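Scarecrow joins the practice table at Vinska

2026-07-17

It has been a busy few weeks for the remote-control team at Vinska, and we are very pleased to say that their collection of guided runs has now reached 1,230. Hauke Nolte, who looks after the sessions, steers the simulated arm by hand from his desk – slowly, and with a good deal of tea – so that it can learn from his movements. The newest task asks for the scarecrow to be picked up by its blue coat and laid in the brown bowl, and 14 people have already had a go.

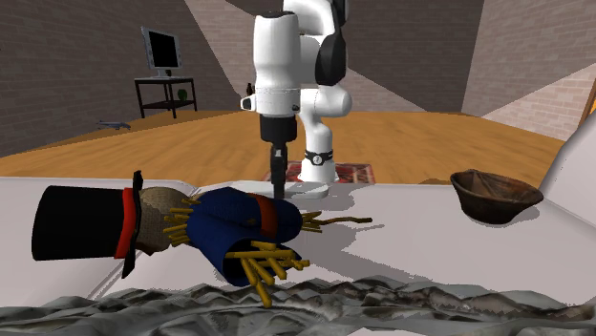
Come and try it

Edeltraud Frerichs is keeping the list for the next round, with 20 places going, and beginners are warmly welcome.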